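Project report: teaching an arm to take old PCs apart
Workshop build, spring term

So this is where my project ended up after 8 weeks in the shared workshop. The plan I handed in was to have a robot arm strip a whole desktop PC, down to bare case. My supervisor, Gerd Kettler, read it and told me to pick two parts and do those well. I picked the memory and the graphics card, and I'm glad I did!

The arm was already in the workshop, so most of my budget (800, and I spent nearly all of it) went on the gripper, its mounting and a box of secondhand computers. Valtteri Saarinen helped me with the first set of finger plates, which bent. The second set is stiffer and has held up since - a bit ugly, but I've stopped minding.

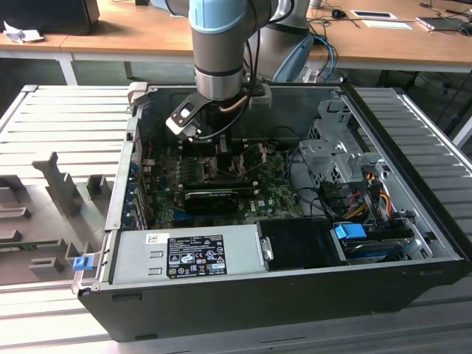 Reach was my biggest headache. A tower standing upright is hopeless for an arm that wants to come down from above, so every case gets laid on its side with the panel off. Even then there's a lot to bump into. With the gripper over the CPU socket, the graphics card lies across the board just below it, and over on the drive cage side the black cables loop all over the place. I ended up writing a list of no-go heights for each case model, which took ages (Halldóra Thoroddsen typed in half of them, thank you!).

I ran 40 attempts on the graphics card in May. It came out cleanly in 23 of them. Most of the failures were the slot latch, which needs a push and a pull at nearly the same moment, and one gripper can't really do both. Bjartur Kvaran thinks a small hook on one finger would sort it out. I've drawn one up but haven't printed it yet.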